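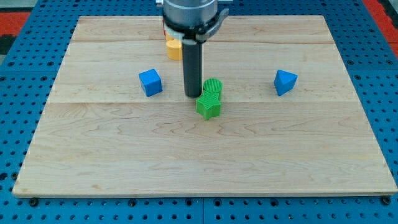

Trenside Cider Tasting Notes

A dataset of cider and perry tasting notes, README for version 7

Welcome! If you like cider, or perry, or just well-kept tables of other people's opinions about drinks, you are in the right place. Trenside began as a box of index cards that Lalit Kandpal filled in at cider suppers over a good many winters, and it has grown into a tidy set of plain text files that anyone can download and use.

Each record is one person's note on one bottle, written while tasting. The same cider often turns up several times, and we love those entries most, as two people at the same table can write wonderfully different things about the same glass (one bottle of keeved cider is "baked apple and honey" to Sun-ja Ha and "wet hay, in a good way" to Tae-yang Bae).

What's in the download

notes.csv: the tasting notes, one per row
makers.csv: makers, with region and country
fruit.csv: apple and pear varieties, with the spellings we have met
words.txt: our running word list, see further down
changes.txt: what changed between versions

Everything is UTF-8 with commas between fields and double quotes around any text that has a comma in it. Dates are left out of notes.csv on purpose. The cards only ever gave the season, so that's what you get.

Columns in notes.csv

note_id: a number that never changes, even if the note is corrected
maker_id: matches makers.csv
name: the name on the label, copied as printed
kind: cider, perry, or mixed
fruit: variety names separated by semicolons, empty if the label didn't say
vintage: year of harvest, empty if the label didn't give one
fizz: still, light, or full
sweetness: 0 to 10, where 0 is bone dry
tannin: 0 to 10
sharpness: 0 to 10
text: the note itself
taster: initials
season: spring, summer, autumn or winter

Please don't read too much into the difference between a 6 and a 7 for tannin. Tasters have their own scales, and Anjani Simanjuntak's are famously stern. If you want to compare scores, compare them within one taster first. Valentyna Palamarchuk has written a small script called Stulix that does this for you by centring each person's scores, and it works very nicely on anyone with 31 notes or more. Below that it prints a warning and leaves the scores as they are.

How the notes were made

Bottles were poured by someone who wasn't tasting, at cool room temperature for the still ones and from the fridge for the rest. Tasters wrote first and talked afterwards. Up to version 5 the labels were visible, and from version 6 the bottles went into paper sleeves. The changeover is marked in changes.txt by note_id, so you can split the file there if it matters to you. It might! Famous names do seem to get kinder words when people can see them, though we haven't tested that properly and would be thrilled if somebody did.

The cards were typed up by hand. Where the handwriting beat us we put [?] in the text. Swearing has been kept.

The word list

words.txt is the part we have most fun with. It holds the 100 tasting words used most often in the notes, each with a short line on what our tasters mean by it. "Farmyard" is in there with three separate meanings, one of which is a compliment. "Leather", "smoke" and "clove" are common in notes on bittersweet fruit, and perry brings out "elderflower", "pear skin" and, oddly often, "pencil".

Known problems

Some variety names are still a muddle. Old perry pears can have one name in one valley and a different one over the hill, so fruit.csv lists the spellings side by side and we haven't merged anything without asking a grower.

Sweetness is missing for a run of early notes. The first cards had no box for it.

Kwon is down as both a maker and a cider name. Both are correct, so please leave them alone.

Ice cider is filed under cider with sweetness at 9 or 10. It probably deserves a kind of its own, and we're planning to add one in August.

The notes lean heavily towards dry and still, as that's what the regulars like to bring. Don't use the file to work out what most people drink.

Using it

Copy it, cut it up, teach with it, print it on tea towels. We only ask that you name Trenside and the version number, and that you leave the tasters' initials with their words. A student project named Plerurar has already used the notes to draw a map of flavours by region, and it's a joy to wander around in.

Corrections are very welcome. Send the note_id, the column, what it says now and what it should say. New notes are welcome too, as long as they were written by the person who did the tasting, with a glass to hand.

Last updated July 20, 2020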